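About Rorkance

Rorkance tests robot grippers and the parts that go with them: arms, wrist cameras and controllers. We started in January with one bench and two borrowed arms. We now have 14 benches in a former print works, and our customers are mostly small manufacturers who want to know what will pick up their product before they spend money on it.

What we do

You send us the items you need handled and tell us what has to happen to them. We choose the grippers worth trying, run each one on the same items in the same order, and write up the results. A standard comparison takes 25 working days. Our record so far holds 1,129 logged trials, and customers can ask to see any that apply to their own job.

Soft goods take up a good part of our time. Cloth folds, slides and bunches up, and a finger pad that is fine on a box can be poor on a hem. We try pads by hand first, then move the better ones to an arm.
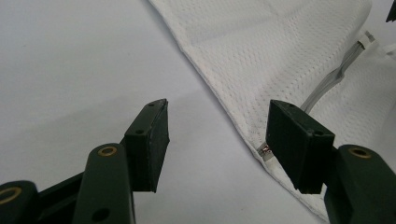 Hand-held two-finger gripper at the edge of a piece of white mesh fabric with a thin grey cable.

What we use

Our own hand-held test frame is called Bae. Arm trials are run from the Flidano controller, which logs finger position and closing force. We have 33 sets of finger pads in stock and can make others to a drawing.

Who we work for

We don't sell grippers and take no commission from those who do. Our longest-running customer is Nonex, which makes fabric covers with wiring sewn in.

Visits are by appointment. Please bring samples.

Page last updated 2018-10-28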